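App store notebook, July, page 7

Billing work on the Ridby app. The Android build now compiles against the new in-app purchase library. Prices are still read from the old table, so the trial screen shows the wrong currency for anyone who changed region after install.

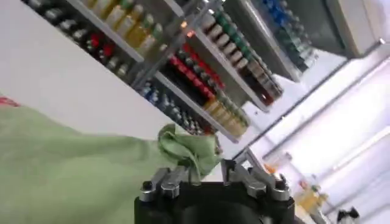

Kamau Ndung'u
Mobile developer, Urnitby workshop

09:40. Ran the purchase flow on three handsets. Two completed. The third hung on the confirmation sheet and gave no error code. Cleared the store cache, same result. It is the oldest handset on the shelf and has the least memory, which may or may not matter.

Receipt check against the Edmont server takes 940 ms on the office network. Most of that is the second call, which fetches the account record again after we already hold it. Remove. 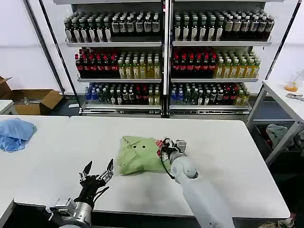

Paid versus ad-supported

Kept both builds in one project with a switch at compile time. The ad build needs 2 extra permissions and I would like to lose one of them. Location is only requested by the banner library – the app makes no use of it. Left a note in the build file.

11:15. Reinstalled the paid build over the ad build on the same handset. Settings survive, saved lists do not. The list file is written under the package name, and the package names differ. Options are to export on first run or to ship one package with an unlock.

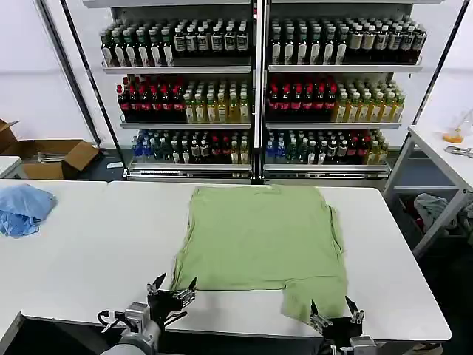 The unlock is less code but means moving existing paid users across, and the store gives us no clean way to do that on Android. On iOS the old receipt carries the original version number, so it can be done there without asking the user anything.

To do: drop second account call, retest third handset with logging on, price table.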